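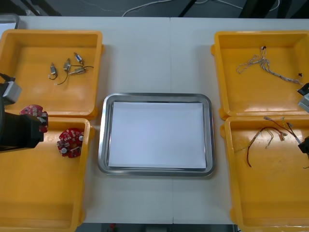

7/13/26. Freehub drag on the loan wheels, second try. These are the Niskanen rear hubs laced to Herkura rims that go out as spares for the Ondov to Stasmont ride. The complaint is the same as last time: stop pedaling at speed and the top run of chain goes slack, and if you are in a small cog it slaps the chainstay. I changed the layout before taking anything apart, with a rectangular steel tray in the middle, a sheet of white paper lying flat in it, and yellow bins to either side. Pawl springs are easy to see against white paper. On the old green mat they weren't, and I lost part of a morning to one in November.

Took the worst wheel first. Axle out, end caps were tight but came off by hand with a rag. Freehub body pulled straight off with all the pawls still in it. The grease inside was thick and brown and had mixed with whatever came past the seal. I had put that grease in myself. It was the general bearing grease from the big tub, and I think I used far too much of it.

Cleaned the ratchet ring and pawls with degreaser and a toothbrush. Kept the degreaser away from the bearings this time by plugging the bore with a twist of paper towel. Dried everything with the air line turned down low. No chipped teeth on the ring. One pawl has a bright worn corner but still seats properly, so it went back in.

Seal: the lip had turned under along part of its edge. I don't know if that came from the last assembly or from the factory. Warmed it in my hand, worked it back with a plastic pick, and it stayed put. Ran a thin film of light oil around the lip and pushed the body on while turning it backward. That last part matters. If you push without turning, the lip folds again, which I did twice while checking.

Light freehub oil on the pawls, a few drops, and nothing else. Spun the wheel in the stand with the chain off and held the cassette. Then did it with the chain on. The top run stays level now, and the sound is louder and sharper than before. Riders may remark on that. It is what the hub is supposed to sound like.

Weighed the bare spare hub while the scale was out: 329 grams with end caps and no skewer. Writing it down here so it doesn't get weighed again.

Truing, same wheel. It had a side wobble near the valve hole and a small hop opposite. The wobble came out with quarter turns. The hop I left alone after three passes, as the drive side tension was getting higher than I like on these rims. It clears the brake pads and that is enough for a loan wheel.

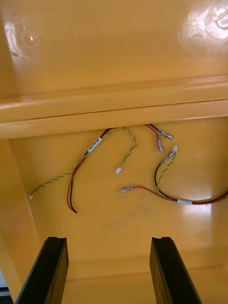 A note was already penciled in the margin when I came back to this page: did the drag show up again after the wheel had been ridden, or only in the stand, and was the skewer closed when it was tested? Good questions, and the answer to the second is no. The stand holds the axle loosely. With a quick release closed hard the bearings get loaded a bit more, and a seal that is just touching could start to rub.

So I put the wheel in the test bike, closed the skewer the way a rider would, and went up the service road and back. Coasted down in the smallest cog. No slap, no slack I could see or feel. The cassette turned freely by hand afterward with the skewer still closed. I then opened the skewer half a turn and tried again and could not tell any difference. One short road is not much of a test, but it is better than the stand alone.

Still to do:

Five more wheels, same job. Check the seal lip on each before cleaning anything, and write down if it is turned under, so we know whether it was the grease or the seal.

Order freehub oil. The bottle will do three more hubs at most.

Move the big tub of grease to the headset and bottom bracket shelf and put a label on the lid.

Ask Ondov which cassettes they want fitted. The Stasmont climb is steep near the top and last year's close-ratio ones came back with complaints.

All six wheels should be tagged with the service date when they are finished. The tag goes on a spoke beside the valve, drive side.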